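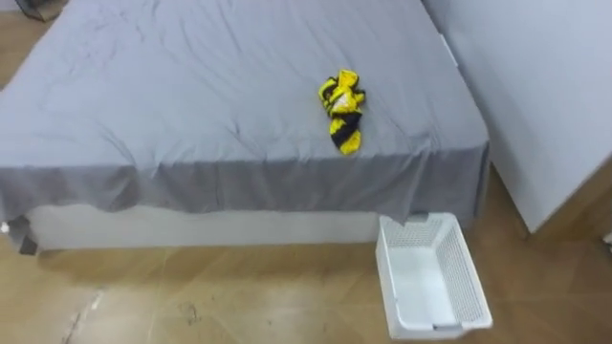 Mateja Halilović would like the word "done" taken out of every robot test sheet she is handed. It is the first thing she brings up, before coffee, and she comes back to it four times in the two hours I spend with her at Gimitz.

I had come to ask about the house rules for home robots that Gimitz put out last October. They run to 64 pages. They cover how fast an arm may move near a bed, how hard it may pull on cloth, when it has to stop and wait, and what a tester is allowed to write down afterward. Makers can sign up to them if they like. I told her I had trouble seeing what a set of voluntary rules for picking up laundry was going to change.

"Me too, some days," she said. "You sign, you get to put it on your web page. I know how that looks."

So why bother? She pulled out a test sheet from a firm she wouldn't name. The task was one piece of clothing on a bed, to go in a basket on the floor. Next to it was a tick and the word done, and the same again for the whole column.

"Done how? Did the sheet come off with it? Did half a sleeve hang over the side? Did the thing push the basket across the floor and then drop the shirt in anyway? I can't tell, and the guy who filled it in can't tell me now either."

Under the Gimitz rules a tester has to note where the basket stood at the start, and where it stood at the end. The bed has to be made up with an ordinary sheet that is free to slide. A garment left bunched up counts as a separate case from one laid flat, and results from the two can't be added together. Anything that touches the floor is a miss, even if the robot picks it up again.

That last one has caused more fights than the rest combined. Lumturie Nedeljković, who ran testing at Stovomar until this spring, thinks it's silly. I called her the next day.

"My kids drop socks on the floor. I drop socks on the floor," she said. "If the machine goes back and gets it, I'm happy. Mateja is writing rules for a hospital and calling it a bedroom."

She had a better complaint too, I thought. The rules ask for 19 tries at each setup, with a person resetting the bed by hand every time. Stovomar logged 3,970 tries in its last full round and she says the resetting ate most of the hours. People get tired and start putting the shirt down the same way. By the end of a shift the robot is being tested on one shape of pile, and the paperwork says otherwise.

I took that back to Halilović. She didn't argue with it much.

"It's true. We ask them to swap the person after 23 resets. Do they? I don't know. We don't send anyone to check."

That seems to me the hole in the whole thing. Gimitz reads the forms it gets sent. It has no lab, and it has never turned up at a test without calling ahead. Of the firms that signed, only Barasa has given its raw sheets to anyone outside, and it did so with the failed tries in a separate file that took weeks to arrive. When I asked whether a company had ever been dropped from the list, Halilović said one had been written to.

"Written to saying what?"

"Asking for a clearer copy."

She is more comfortable on the stop rule, and here I came away a little less doubtful. If the robot loses sight of the basket, or of the cloth in its grip, it has to hold still and wait for a person. It may not guess. Faron fought this for months because its machine looked slow in demos. They went along in the end, and Halilović says the firm's own people now use the pauses to find out what the cameras are missing. I asked Faron for numbers and got a brochure.

A second version of the rules is being drafted. The floor rule stays. There will be a new page on beds pushed close to a wall or a cabinet, where cloth can go down the gap and the arm can't follow. Unannounced visits were discussed and left out, on cost. The word done is still in the draft, on page two, in a table heading. Halilović says she has marked it.

27 August 2018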